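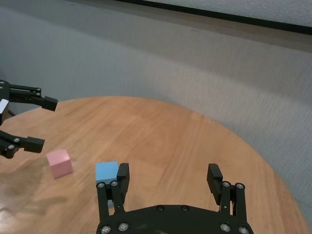

Khairul Manurung has been refinishing timber furniture in Pavham since leaving the joinery at Kosholm, and most of what comes through his door is dining tables. The usual complaint is a finish that has gone dull or sticky where people rest their arms.

"Skin oil and spray cleaner," he says. "The cleaner softens the film, the oil gets in, and then it holds dirt. You can't polish that out."

He tests the old coating before quoting. Methylated spirits on a cotton bud, left for a minute in an inconspicuous spot, will soften shellac. Lacquer thinner will do the same to nitrocellulose. If neither has any effect he assumes a varnish or a two-pack and prices the job for stripping.

Veneered tops get a different treatment. Manurung will not put a belt sander on them. "You've got half a millimetre if you're lucky, and the last bloke may have used most of it." He scrapes by hand, then sands with the grain at 100 grit and works up from there. Colour is adjusted with dye, in thin coats, under a neutral lamp.

For family tables he favours a hardwax oil over polyurethane. It marks sooner, he concedes, but a worn patch can be rubbed back and recoated at home. Poly generally has to come off entire. He allows 2 coats and asks owners to keep water off the surface for a fortnight.

The workshop closes in February, when the heat makes finishes skin over before they level. "I tried working at night one year. The moths got into everything."

His current job is an extension table from Imovberg with a split leaf. The split has been filled before, with car body filler.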